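Community > Rec Sports > Uniforms & Gear
2 min read

**dede_a**
ok so our rec league jerseys, 87 bucks a player this year?? for a shirt and shorts. Flillia quoted us that. last May it was way less. anyone in Skillanside using someone cheaper

**SakdaP**
we went with Jorwood. slower but fine. just dont put them in the dryer, numbers crack

**uche_ogb**
disagree on Jorwood. ours faded by midseason and two sizes came wrong. took them til playoffs to fix it

**SakdaP**
did you wash hot? be honest lol. cold, inside out, hang dry. mine still looks good and I play twice a week

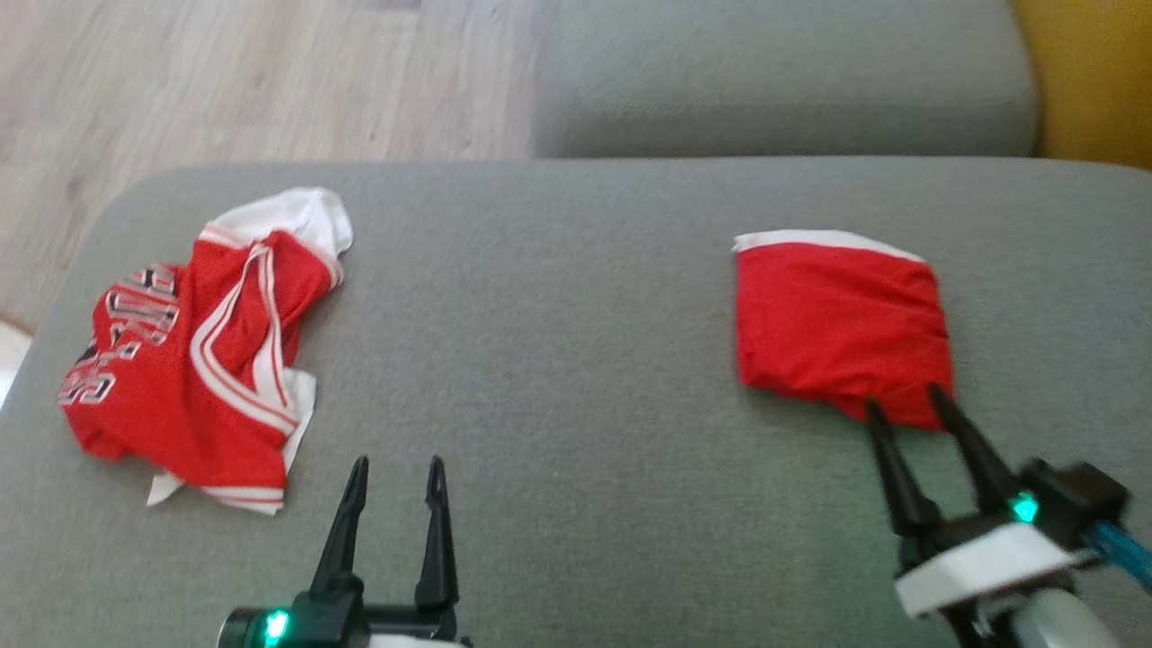
red one with the white stripes, on the couch

**uche_ogb**
cold every time. maybe we got a bad batch but I'm not spending 800 on a team set to find out again

**salamatu**
Dede is that 87 with names on the back? names are where they get you. we skipped them and the whole order came to 319, small roster tho

**dede_a**
yes with names. half my guys will riot if theres no names

**salamatu**
let them riot. or they pay for thier own

**SakdaP**
^ this. iron-on letters exist

**uche_ogb**
iron-on peels in a month, dont do it

**dede_a**
ok calling Jorwood thursday for a no-name price, will post what they say

Tagged: jerseys, team orders, laundry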